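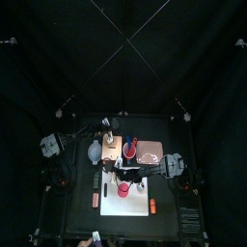
Reviewed by the Gamcombe kitchen desk
Monday, November 6, 2023
Filed under: Food prep, small appliances

Osagie Relow 2 vegetable fermenting crock

Price: £130
Capacity: 2 litres
In the box: crock, lid, two weights, recipe booklet
Sold by: Mekcombe and a few independent cookshops

A jar of sauerkraut needs cabbage, salt and something to hold the cabbage under the brine. People have managed it with a clean stone and a saucer. So when a firm wants £130 for a pot to do the same job, we start from the view that it had better be a very good pot.

The Relow 2 is a stoneware crock with a water channel round the rim. You fill the channel, drop the lid in, and gas gets out while air stays where it is. It's an old idea and a sound one. Osagie calls it a "living seal", a grand name for a gutter. The makers also claim the crock gives "deeper flavour" than a glass jar. We split one batch of white cabbage between the Relow and an ordinary clip-top jar in July, same salt, same shelf, and tasted both after 8 days. Two of us preferred the jar. The third couldn't tell them apart and went back for more of each.

What it does do well is stay out of your way. You don't have to open it to let the gas off, and there was no brine on the shelf in the morning, something we can't say for the jar. The glaze wiped clean and didn't hold the smell of garlic, even after a batch of kimchi that made the whole kitchen smell for a week.

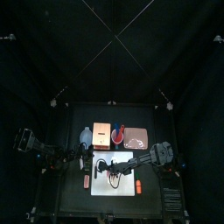

The weights are less of a success. They're two half circles that sit side by side, and there's a gap down the middle wide enough for shreds of carrot to float up through. We ended up laying a whole cabbage leaf under them, as you would with a saucer. Whole radishes and small cucumbers gave no trouble.

Then there's the size. Two litres sounds generous until the weights are in and you've left room at the top for bubbling. One medium cabbage just about fits. If you want enough kraut for a family that puts it on everything, you'll be making it constantly or buying a second crock, and Osagie would presumably be happy with that.

The booklet has decent basic recipes but gives salt in spoonfuls, and spoons vary. Weigh it instead: 2 per cent of the weight of the vegetables is where we'd start. The box also promises that the crock is good for "more than 2,000 batches". We'd like to know who counted.

Care: hand wash only. Top up the rim every few days in warm weather. Don't pour boiling water into a cold crock.

Spare weights: sold as a pair. Lids are not sold separately, so don't drop it.

Buy it if: you make pickles often, hate fiddling with jars and like the look of it on the worktop.

Leave it if: you have a big jar already. Spend the money on cabbages.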